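In praise of the packaging pile

I love the end of the year, and I especially love what it does to a table. By the time I sat down to write this, on 2020-12-31, ours had been buried under wrapping for most of a week, and clearing it was the best fun I'd had all holidays!

My argument is a simple one. We treat packaging as the boring bit between us and the thing we bought, and we shove it in the bin without looking. I reckon it deserves ten slow minutes. Pick up each piece, work out what it's made of, decide where it goes. My neighbour Liudmyla Boiko got me onto this (she keeps a jar of twist ties that must hold 400 of them, every colour you can think of) and now I can't walk past a crumpled bag without wanting to flatten it.

There's so much variety once you look. Stiff crackly film and soft milky film behave completely differently in the hand — one springs back, the other just sulks. Cardboard is a joy. And some wrappers are still doing a job, like the one round a pack of wipes, so they stay out of the pile until the wipes are gone.
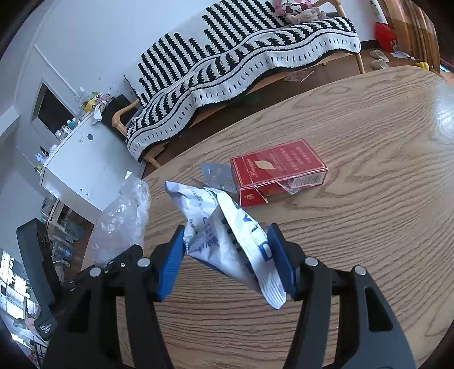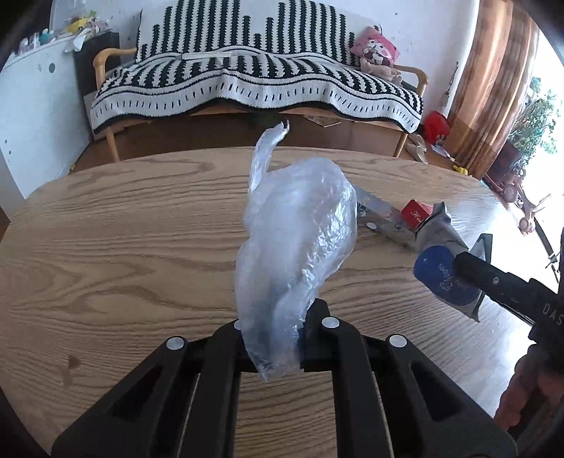 The oak table mid-sort: a white packet with blue printing in the first photo, a puffed-up plastic bag and the wipes in the second.

I know the objection. Sorting at home is small beer, and the firms filling our parcels should be using less in the first place. I agree with every word! But I only got properly cranky about the amount of it after I started handling it. I wrote to Hondwood in January about a parcel with 8 separate bags inside, and I'd never have written if I'd stuffed the lot in the bin with my eyes shut.

It's good for the room, too. A table covered in film makes the whole lounge feel unfinished, even with the cushion on the sofa and the throw spread out, and you get to see the grain of the wood come back bit by bit.

So have a go at yours. Put the kettle on, keep one bag aside to hold the others, and leave the red box until last — the boxes are the most satisfying to squash.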